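# Open Day: Your Questions

**When is it?**
Sunday, in the Flunau building. Demonstrations run every 30 minutes, or whenever the arm agrees.

**What will I see?**
A robot arm with a black two-fingered gripper, working around wooden furniture.
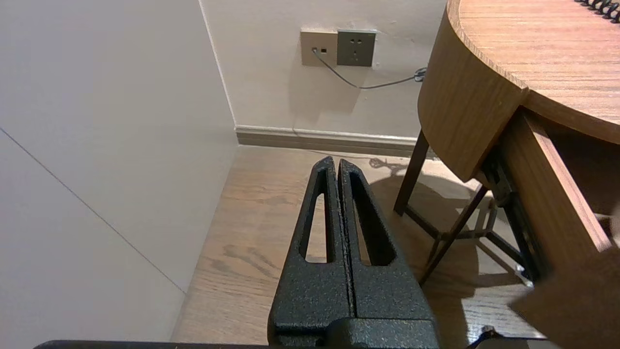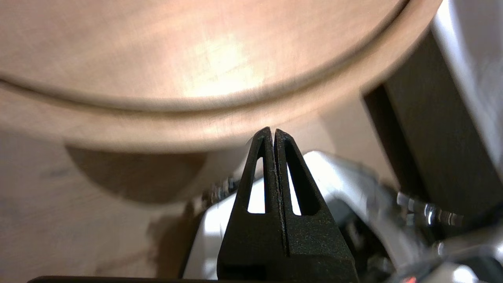
**Is it fast?**
No. Bring coffee.

**Can I drive it?**
Yes, if you're 16 or over and Faisal Hashmi likes your face. Each turn lasts 3 minutes.

**Will it take my job?**
If your job is closing drawers very slowly, come and talk to us.

**Is there parking?**
At Kastholm, across the road.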